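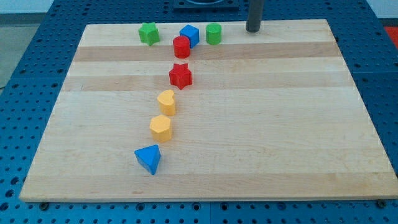

How long should the blocks stand between the second coat and the fit check? Seventeen hours at room temperature, longer if the shop has been damp overnight.

Nov 24, 2023 – bench notes, block set

Paint: Drollow enamel, all four colours from the August order. The blue needed more stirring than the rest. Yellow covers poorly over bare end grain and will want a sealer first next time. Kári suggests thinned shellac; to be tried on offcuts before it goes near a finished piece.

Stars: the inner corners are still the weak point. Paint gathers there and the star then binds in its hole even when the points measure correctly. Sanded back with 600 grit wrapped round a lolly stick, wiped, left. Second coat on stars to be brushed outwards from the corners, with less on the brush.

Cylinders: no trouble. Diameter up 0.2 mm after two coats, inside the allowance.

Cubes: edges broken slightly more than on the last set, at Birthe's request. Paint holds better on the rounded edge. Keep this.

Board: strip-glued, planed and oiled on the Mangubat side of the shop. The darker strips move a little more than the pale ones. Nearly 2 mm of cup measured across the width on the first board, so it was clamped flat and re-measured after lunch – no change. The next one gets alternating grain direction at glue-up. Small marks low on the face of the present board to be left alone until the fit check is finished.

Open points:
- Ask Roxana whether the lid holes can be opened by 0.3 mm for the stars only.
- Drop test postponed until the paint is fully hard.
- Bergþóra has the good calipers. The other pair reads high.
- Label the green tin. It has no lid marking and looks like the old batch.

Related entries
Sealer trials on end grain
Lid template, revision 2
Clamping notes for strip-glued boards
Breltitz sander: belt tracking

Wonley Workshop notebook – corrections to Oddur Skov – Back to top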